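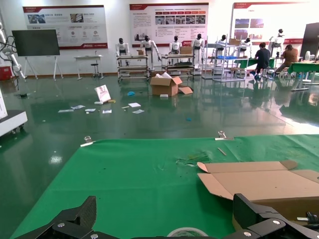 Brekico Work Surface Cloth, green, medium weight
Reviewed by Alois Frei
Mar 28, 2026

Bench cloths are a dull purchase and most people make do with an old sheet. I did the same until August, when a folded bedsheet slid off the bench and took a tray of sorted screws with it. The Brekico cloth has been in daily use since then, mostly for small assembly work, gluing and packing.

Fabric and finish

The cloth is a plain-weave cotton and polyester blend with a matte face. The edges are hemmed with a double fold and one line of stitching. On my sample the hem was straight on three sides and wandered slightly on the fourth, enough to notice against a straight edge. The color is a mid green. Dark fasteners, bare steel and white plastic all show up well on it. Brass is a little harder to find, and green wire insulation disappears almost completely.

There is no rubber backing. Brekico sells a backed version at a higher price, which I tried briefly at Valentina Herrera's shop. It grips better, but it does not fold, it curls at the corners and it cannot go in the dryer. I prefer the plain one.

Keeping it in place

An unbacked cloth has to be fastened. Binder clips work if the bench has an exposed edge thin enough for the jaws. Two along the far edge are sufficient for light work. If you file or sand on the cloth, add two more at the front, set near the corners where your forearms will not catch them. Spring clamps hold harder but stand up too high and snag sleeves.

The clips do not keep the middle flat. The fabric has some give, and anything dragged across it pushes up a ridge that stays until you smooth it out by hand. Ironing helps for a day or so. For work that needs a true flat reference, such as checking a frame for twist, take the cloth off.

Washing

I have washed it 21 times on warm and tumbled it on low. Shrinkage was 2 percent in length and too small to measure in width. Most of that came in the first wash, so wash it once before you trim it to fit. The dye bled in the first two washes and not after that. PVA glue lifts off if it is soaked before it cures. Epoxy does not come off at all. Light machine oil leaves a faint shadow.

Lint is moderate when new and low after the second wash. I would still keep it away from fresh varnish.

Against the alternatives

The Sadard mat is a felted polyester. It absorbs sound well and small parts do not roll on it, but it holds metal filings and has to be vacuumed. The Quezada cloth is heavier canvas, lies flatter without clips and costs nearly twice as much. After 4 months in the Herrera shop it had gone stiff where glue had soaked in. I have not used the Flerora sheet long enough to comment on wear – the weave is visibly looser.

Problems

The care label is sewn to the face side, close to a corner, and needs to be cut off. The listed size is measured before hemming, so the finished cloth is short by the width of the hem on each side. Order the next size up if your bench matches the listed dimensions.

Rating: 4 out of 5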